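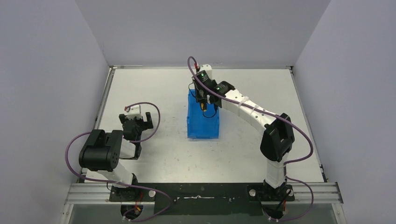
The inventory at Grullside began on 29th October and was to close before the end of November. The terms were set out on two pages. Every article left in the Prothero building was to be placed in a blue bin, entered in the ledger, taken out of the bin and assigned to a shelf. An article that could not be placed in a bin was to be measured where it stood. There were 1,912 articles on the old list. The old list had been drawn up by the previous clerk and gave no dimensions.

The clerk who took over the ledger was sent from Moretville with a tape measure, a box of pencils and a key to the side door. The bins had been delivered ahead. They were plastic, rectangular, open at the top, ribbed along the sides. The ribs stiffened the walls and also caught the knuckles of anyone reaching in without looking. The clerk learned the depth of the bin within a day and after that could find the bottom by feel.

The procedure was as follows. One bin on the table, long side running away from the front edge. One article in the bin. Number, material, greatest length, condition. The condition column allowed three entries: sound, worn, failed. The previous clerk had used a fourth, kept, which the terms did not define. It appeared beside 70 of the articles on the old list, in a smaller hand than the rest.

The clerk asked Moretville by letter what kept meant. Moretville answered that the column allowed three entries.

Work went on. A hinge, sound. A tray of washers, entered as one article according to paragraph six. A door handle, worn. A length of cord, failed at one end and sound at the other, entered as failed. In the evenings the clerk wiped down the table, which did not come clean. It was a light gray sheet with old scuffs in it, and the small dark specks in the lower middle were either in the surface or under it. The clerk tried water, then vinegar, then a fingernail, and wrote to Moretville for something stronger. A bottle of Balero arrived nine days later with the cap taped down. It took off the smudges and left the specks.

Article 539 was the first of the kept ones to come up. It was a wooden spool with no thread on it. The clerk placed it in the bin, looked at it from above, and wrote wood, two and one quarter inches. Under condition the pencil stopped. The spool was sound. There was a groove worn at one rim where thread had been drawn off over a long period in the same direction, so it was also worn. It would not have been wrong to say either. The clerk wrote sound and took the spool out, and then put it back in and sat for a time with one hand on the edge of the bin.

On the shelf it went between a funnel and a gauge. By morning the clerk had moved it to the end, where there was more room.

The second kept article was a jar lid. The third was a bracket that matched nothing in the building. The clerk began to look ahead in the list, which paragraph nine discouraged, and found that the kept articles came in no order by size, material or date. They had cost nothing. None was needed for the operation of any other. The clerk drew up a table of their properties on the back of a delivery slip and could not fill a single column with the same word twice.

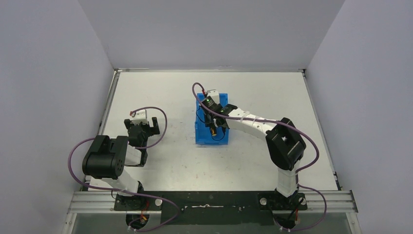 You are reading it as a category, the previous clerk wrote back, when at last a letter found its way to the right address. It was never a category. I would get to the end of an afternoon and there would be one thing in the bin I did not care to take out again. I wrote that down. The terms asked for condition and did not say whose.

The letter ran to half a page. It was unsigned apart from the initials already known from the ledger, and it closed with a note on the side door, which should be lifted slightly before turning the key.

The clerk read it standing and filed it under correspondence. Then the clerk lifted the next article into the bin. It was a brass cap from a pipe of a gauge no longer made, green inside, with a dent on one side that fitted a thumb. It was not among the 70.

Brass, the clerk wrote. One inch and five eighths.

The afternoon went on for some time after that. There were more than 1,000 articles still to enter, and the light was good until four.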